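6. Running the stapler task

This section covers one session of the stapler task in the Nanden set, from clearing the floor to closing the log. It assumes that both arms have passed the start-up check in section 5 and that Zundora is open on the control machine with the Nanden profile loaded.

The method under test is view dropping. During training, one camera view is hidden from the policy for part of each episode, so that it has to work from the views that are left. The result depends on the wrist views and the fixed view being recorded together, from the first moment of the episode to the last. An episode with a missing view can't be repaired later and must be recorded again.

6.1 Placing the objects

1. Clear the floor of the cell and wipe it. Small specks of debris are acceptable. Loose staples are not.
2. Put the tray on the right-hand side, within reach of the right arm. It must lie flat.
3. Put the staplers between the tray and the left arm. Vary the angle from one episode to the next and do not line them up with the rails.
4. If the task card says "open", swing the top arm of the stapler back until the channel can be seen in the wrist view. The gripper should close on the base, low down, with a finger on either side.

Caution: keep your fingers away from the spring and the pusher on an open stapler. Set objects down only with both arms in hold.
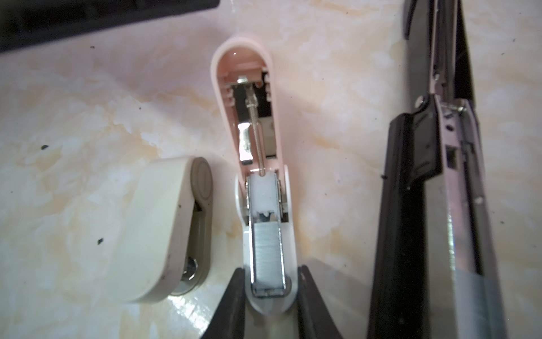 6.2 Checking the views

1. In Zundora, open Views and select All. You should see the fixed view and one wrist view for each arm.
2. Move each arm by hand control to its ready position over the floor. Both tools should show in the fixed view, facing one another with the objects in reach.
3. Look at where the cables run. A loop standing up over the wrist is normal. A loop that comes down between the tool and the object will spoil the wrist view, and should be re-clipped before you go on.
4. Look for glare on the floor. A thin line is fine. If glare covers the part of an object that the card asks the arm to touch, turn the lamp down one step.
5. Press Lock views. Do not touch the camera mounts after this.

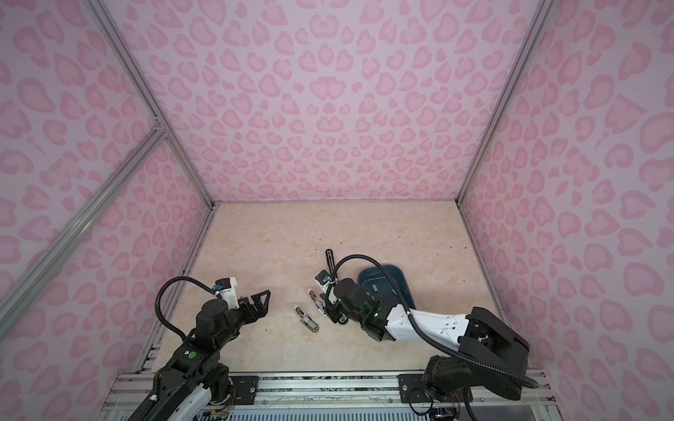 Once the views are locked, Zundora writes a short test clip and compares the clocks. A green bar means that the streams agree. If the bar is amber, wait a minute and press Test again. If it stays amber, restart the recorder and repeat 6.2 from step 1.

6.3 Recording

1. Enter the task card number and your initials.
2. Press Record, then wait for the tone before moving either arm.
3. Carry out the card at an even pace. One arm may steady a stapler while the other works at the tray, if the card allows it.
4. If a piece is dropped, carry on. Dropped pieces are useful to the method. Mark the episode D when you close it.
5. Press Stop with both tools clear of the objects.
6. Reset the objects by hand and start the next card.

Record up to 6 episodes in a block, then rest for at least 3 minutes. Episodes recorded late in a long block were slower in our first round and had to be weighted down. 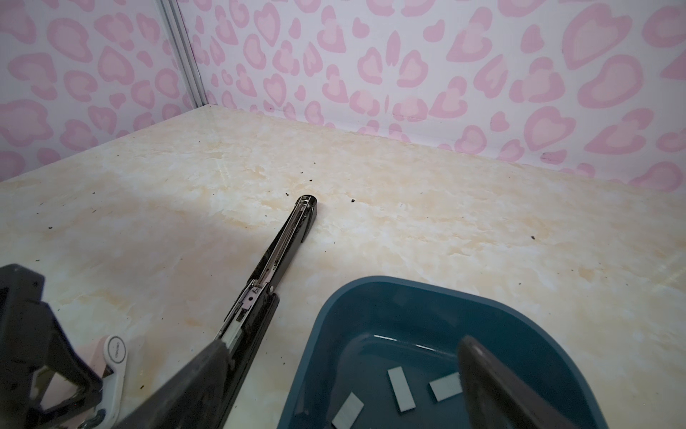 Blocks may be split between 2 operators, provided the change is entered in the log. Do not change operator inside an episode.

6.4 What the result covers

The first round held 1618 episodes. A policy trained with view dropping kept working when the fixed view was hidden at test time, and the plain policy mostly did not. With a wrist view hidden, the gap between them was small. We have no result yet for cards where the tool on the right arm is changed, so those episodes go in a separate folder named Zikham and must not be mixed with the main set.

Note: the Głowacki script used for the hidden-view test reads the folder name and nothing else. Check the name before you copy anything. 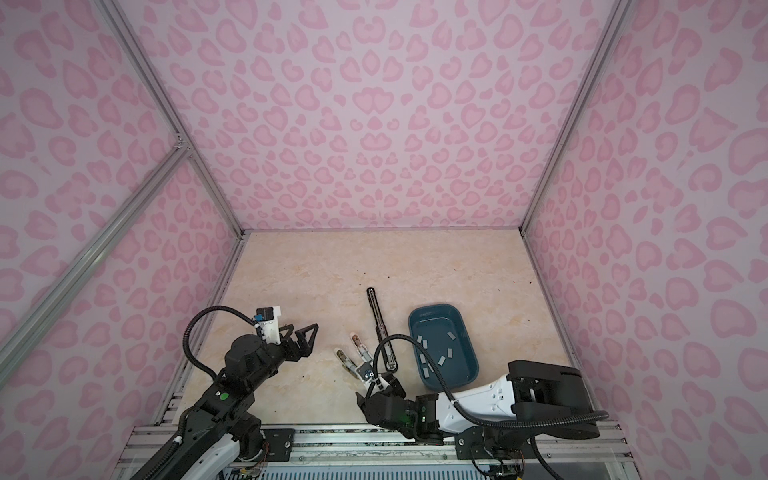 Stanisława Wasilewska asks that operators also write the tool in the comment line of every episode, including those in the main set. In her view the folder name alone is too easy to get wrong, and a wrong entry would make the small wrist-view gap impossible to trust.

6.5 Closing the session

1. Return both arms to rest and switch to hold.
2. Open the last episode of the session and play all views side by side for a few seconds.
3. Press Close log. Zundora will list any episode with a missing view. Note the card numbers on the sheet by the door.
4. Close the open staplers before putting them back in the drawer.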